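How to run a robot arm demo at an open day (and still have a voice at the end of it)

I've now done this twice, once at the Crenshaw hall and once on our own premises in Drindemberg, and I got enough emails afterwards asking how we set it up that I thought I'd put it all on one page. We're a small workshop, we have one arm with a two-finger gripper, and everyone calls it Uda. If yours is bigger or faster than ours, please take your safety advice from the people who made it and treat this as tips on the showing-off side of things!

Step 1: Pick a boring task

I know, I know. You want it to pour tea. Please don't let it pour tea. What went down best with our visitors was the arm picking small parts off a table and putting them in a tray, over and over, with me chatting alongside. People can see straight away what it's meant to be doing, so they can tell when it goes well, and they groan along with you when it drops one. Our first plan involved folding a napkin and we spent a whole evening on it before giving up and having chips.

Step 2: Sort out the table

Get the steadiest one you can. Lean on it, give it a good shove, and if it wobbles go and find another. Then cover it in something plain and pale so the parts show up from a few feet away. Pull the cover tight and tape it down underneath. Stick little corners of masking tape where the tray goes, so that when somebody nudges it (they will) you can put it back without stopping to work it all out again.

Step 3: Mark out where people stand

Do this before you switch anything on. Stretch the arm out as far as it goes with the power off, add a good long stride to that, and put your tape on the floor there. Then do one more line for small children, further back, with a bench behind it so they can stand up and see. One of us stays by the stop button the entire time the arm is live, and that person doesn't answer questions or hand out leaflets. We swap over every half hour.

Step 4: Rehearse with someone who doesn't care

I used my neighbour. Run the whole thing from "hello" to "any questions", and time it. Mine came out at 4 minutes for the talk and then as long as people liked for questions, and that felt right both times. Any longer and the back row starts looking at the cakes.

Step 5: Let people get close to the gripper, powered down

If you only take one thing from this page, take this one. Between runs we switch off, let the queue come up to the table, and show them the fingers. Everybody wants to know how it holds on! I used to start with the motors and lose half the group, and now I start with the rubber, let them have a feel of a spare pad, and work backwards from there. Keep a spare pad in your pocket for exactly this.

Have a proper look at the fingers yourself while you're there. Check that the screws are tight, and wipe the rubber and the smooth black parts with a barely damp cloth, then a dry one. Dark surfaces show up every crumb of dust.
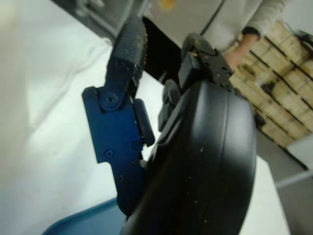 Blue plate, ridged rubber fingertip and a fair few specks of dust on the black parts.

Step 6: Keep a tally

We had 71 people through at Crenshaw and 68 at Drindemberg, and I only know that from a clicker by the door. It's handy when you're asking for the hall again.

Step 7: Have a plan for when it stops

It will stop. Ours did it in the middle of a run with a full bench of kids watching. Say so cheerfully, press the button, and go straight into the "come and see the fingers" bit while somebody else restarts things. I keep a card with the restart steps in big letters taped to the laptop lid, as my brain goes completely blank with people staring at me.

What I'd change next time

A fan, definitely, it gets warm with everyone crowded in. Fewer leaflets. A second spare pad, as the first one went home with somebody. And I'd like to start earlier in the day, at ten perhaps, before legs get tired. We're hoping to take Uda over to Hindance in April, so if you've run anything in that hall and know where the sockets are, do leave me a comment underneath!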